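ZISTADPORT TEA SWAP COMES BACK FOR A SECOND YEAR

For immediate release, 2019-07-27

Well, we're doing it again! Last year I put a few boxes of loose leaf on a trestle outside the Gudia tea shop and asked the neighbours to bring whatever was hiding in their cupboards. We ran out of hot water before lunch (sorry, everyone who came at one). This November the Zistadport Tea Swap moves into the old Garkura hall, with 40 tables and two proper urns.

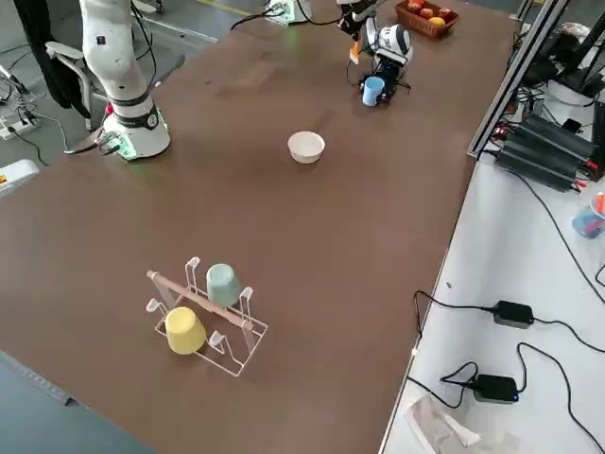
Entry is $2 and every cent goes towards the hall's new kitchen, which badly needs it. Bring your own cup if you can, please. Any colour, any shape, and a plain light blue one like the cup over the brown table will do nicely. We had 497 people through last year and I washed up until my fingers wrinkled, so I'm quite serious about this one! Sealed packets only for swapping, and write the flavour on the front if the label's gone.

There'll be 57 teas to taste, from smoky blacks to a lemon myrtle I can't stop drinking, plus scones from the Nigam bakery next door while they last. Kids get their own corner with iced peach tea and honey.

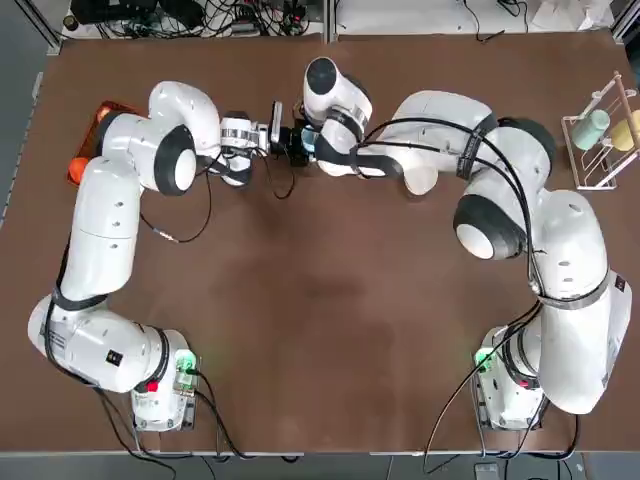 Nigam reckons the scones should come out at ten and again at two, and would like it known that jam goes on first and there'll be no arguing at the counter.

Table bookings are open now at the Gudia counter, cash or card. Media are welcome any time from nine, and I'll put the kettle on for you.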